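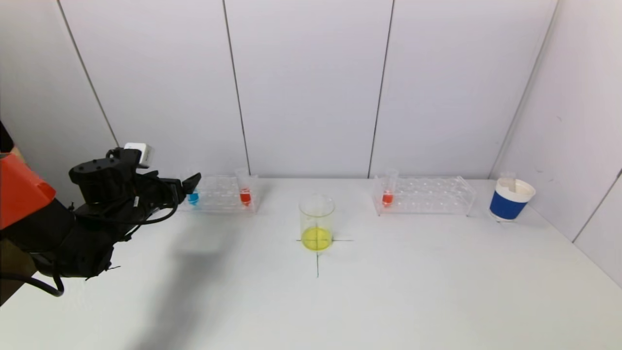 Ticket 76: Acrylic tube racks, tubes leaning and sticking
Opened by: So-yul Seo
Assigned to: Ashok Kushwaha
Area: Mondov teaching lab, demo bench
Priority: Low
Status: Closed, one item moved to a new ticket

Problem as reported
Tubes don't stand straight in the clear acrylic racks. In the longer rack they lean toward whichever end is lower, and a few holes are tight enough that the whole rack lifts when you pull the tube out. I had colored water go over the bench twice in March. The red leaves a pink stain on the white top if it sits overnight. The short rack is better but not perfect.

Steps to reproduce
Put the long rack on the bench near the right wall. Fill a tube two thirds with colored water and set it in the hole second from the end. Let go. It tips over until it touches the side of the hole and stays there. Pull straight up with one hand and the rack comes with it.

Log

9:10 a.m., Ashok Kushwaha
Picked this up. Which tubes are you using? We have two kinds in the drawer and they look the same from the side. The older ones came with the racks. The newer ones are the Senus refill pack and I think they are a little wider at the lip.

9:25 a.m., So-yul Seo
Both, mixed. I didn't know there were two kinds.

10:40 a.m., Ashok Kushwaha
Sorted the drawer. 43 older tubes, 8 Senus. The Senus tubes are the ones that stick. The older ones drop in and lift out of every hole I tried in either rack. So the sticking is the tubes. I put the Senus tubes in a bag marked "wide lip" on the lower shelf. Please don't put them back in with the others.

The leaning is separate. Older tubes still lean in the long rack.

11:05 a.m., Kalliopi Karagiannis
Check the bottom plate on the long rack. When I washed it last term one of the end pieces came loose and I pushed it back on by hand. It may have gone in crooked.

11:30 a.m., Ashok Kushwaha
Confirmed. Bottom plate sits lower at one end, so the upper and lower holes don't line up. Took it apart, rinsed the slots with warm water (there was dried food coloring in them) and pressed the plate back until both ends were flush. Tubes stand straight now. No glue used.

1:15 p.m., So-yul Seo
Tried it with red in the long rack and it's fine. Tried blue and red in the short rack and those are fine too. The beaker of yellow still goes on the black cross in the middle, please leave the cross where it is. Our handout refers to it.

1:40 p.m., Ghazal Tabrizi
While this is open, can we settle where the cups go? The plastic cups get moved every class and end up in front of the racks, where sleeves catch them. I'd like them behind the racks or over by the wall.

1:55 p.m., Ashok Kushwaha
Fine with me. Clear cups behind the racks, blue and white cup by the right wall. Added to the setup sheet.

2:20 p.m., So-yul Seo
The pink stain is still there. Dish soap did nothing.

3:05 p.m., Ashok Kushwaha
Try baking soda and a damp cloth, leave it ten minutes, wipe. Don't use the scouring pad, it will dull the top. Don't use alcohol on the racks either, acrylic cracks.

4:10 p.m., So-yul Seo
Two rounds of baking soda. Stain is gone except for a faint ring you have to look for.

Resolution
Wide-lip tubes taken out of use. Bottom plate of long rack reseated. Setup sheet updated with cup positions. Replacement tubes in the older size moved to ticket 68, waiting on Parvaneh Ebrahimi for the order. If the plate works loose again, reopen this ticket and don't push it back on without rinsing the slots.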